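About Idinley

Idinley is an independent training college for the mechanical trades. It was established to give apprentices and mature-age learners a thorough grounding in fitting, gear assembly and the care of small machinery. The College occupies premises in Ibarra, and its workshop programme has 700 enrolled learners across certificate and bridging courses.
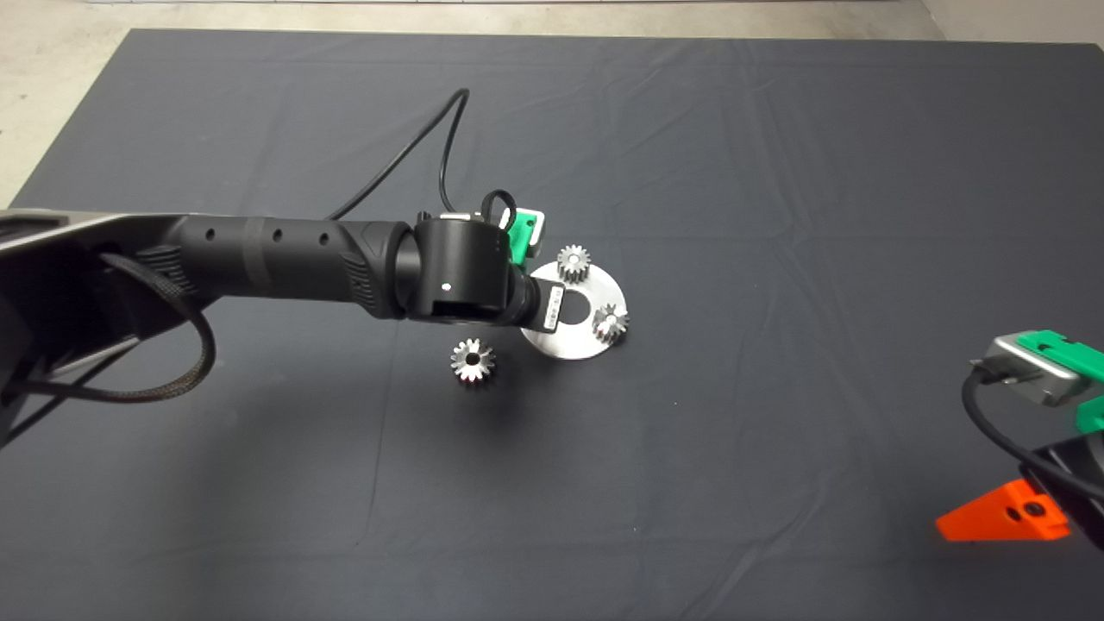
The Foundation Unit is undertaken by all learners in their first term, whatever their prior experience. It is concerned with the handling of parts before any assembly is attempted. Bench work is carried out on a dark grey fabric mat, on which a round metal plate with a central hole is set down flat and small spur gears are placed upon it or beside it. Learners are assessed on orderly layout and on the condition in which parts are returned to stores.

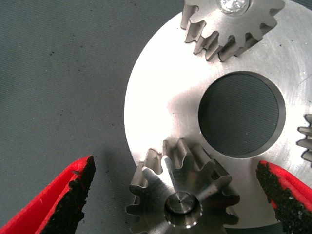

The College maintains a teaching collection of 1,974 components, catalogued by type and bore. Much of the collection was transferred from Zallow when that firm closed its training school, and the original stock cards have been retained for reference.
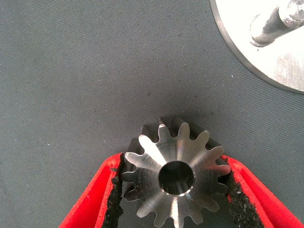

Later units address tooth form, meshing, backlash and lubrication. Enrolment in these units requires satisfactory completion of the Foundation Unit. Evening classes of up to 800 hours in total may be credited towards the full certificate.

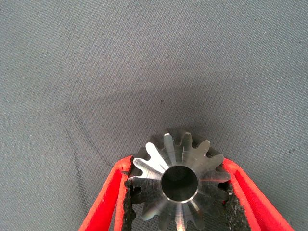
Ukico, our partner in workplace learning, offers placements each January. Applicants should submit the placement form, together with a current transcript, to the College office. Workshop visits by schools and employers are welcome by prior arrangement.

Page last reviewed 05/03/2018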